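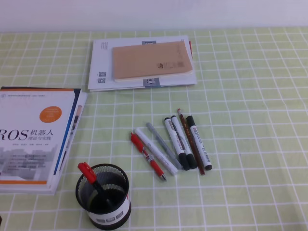
Par la rédaction du Stendo, cahier Logement
Publié en décembre | Lecture : 4 min

Elle reçoit dans sa cuisine, au deuxième étage de la résidence Dervishi, et commence par demander si on a trouvé facilement l'interphone. Depuis douze ans, elle aide les locataires du quartier à relire leurs décomptes de charges. Elle a travaillé toute sa vie dans la comptabilité d'une entreprise de transport et préfère que son nom n'apparaisse pas. « Sinon on va sonner le soir », dit-elle.

Tout a commencé par une régularisation de 2273 euros, reçue par une voisine de palier. La somme couvrait le chauffage collectif, l'eau chaude et l'entretien des parties communes. « Elle pensait qu'elle devait payer tout de suite. Elle avait déjà demandé à son fils de lui avancer l'argent. Je lui ai dit d'attendre et de demander les justificatifs. » Il a fallu deux courriers au gestionnaire, le cabinet Okstead, pour obtenir un rendez-vous. Dans les factures, les deux femmes ont trouvé le remplacement d'une pompe, imputé en totalité aux locataires. « Une réparation de ce genre, c'est pour le propriétaire. L'entretien courant, oui, on le paie. La pompe neuve, non. » Le décompte a été corrigé quatre mois plus tard.

Les demandes sont venues ensuite par le bouche-à-oreille. Elle reçoit jusqu'à 60 personnes par an, surtout à l'automne, quand les régularisations tombent. Elle ne fait rien payer. Certains apportent un gâteau, d'autres reviennent l'année suivante sans avoir ouvert l'enveloppe.

Sa méthode n'a pas changé. Elle prend le décompte de l'année, celui d'avant, et compare ligne par ligne. « Je ne regarde pas le total au début. Le total fait peur et il n'apprend rien. Je regarde ce qui a bougé. » Un poste qui augmente de 25 % sans explication mérite une question écrite. Elle vérifie aussi la surface retenue pour le calcul, souvent recopiée d'un vieux bail, et les dates d'entrée dans le logement. « Un jeune couple payait l'ascenseur pour des mois où il n'habitait pas encore là. »

Tous les dossiers ne cachent pas une erreur. Elle le répète à ceux qui arrivent en colère. « La plupart du temps, c'est juste. C'est cher, mais c'est juste. Alors on écrit pour demander un étalement, et en général c'est accepté. » Elle déconseille de cesser de payer en attendant une réponse, même quand le locataire est sûr d'avoir raison.

Le gestionnaire a changé il y a trois ans. Les décomptes passent maintenant par Rindo, un espace en ligne où chaque locataire doit créer un compte. Elle y voit un progrès pour ceux qui savent s'en servir : les factures sont consultables pendant six mois, sans rendez-vous. Pour les autres, c'est plus compliqué. « J'ai des voisins qui n'ont pas d'adresse électronique. On leur répond que tout est sur le site. » Elle leur conseille de réclamer les documents par lettre recommandée et de garder l'avis de réception.

Que faut-il conserver, et combien de temps ? « Trois ans pour les charges, au minimum. Le bail et l'état des lieux, tant qu'on habite là, et encore trois ans après. » Elle écrit la date de réception au crayon sur chaque courrier et ne jette pas les enveloppes, à cause du cachet.

Elle aimerait passer la main. Une étudiante de l'immeuble d'en face est venue l'aider deux fois à l'automne dernier. « Elle est plus rapide que moi sur l'ordinateur. Pour les lettres, il faut encore qu'elle apprenne à faire court. »

Avant qu'on parte, elle demande le montant de nos charges et ce qu'elles comprennent. On ne sait pas répondre pour l'eau froide. « Regardez en rentrant », dit-elle.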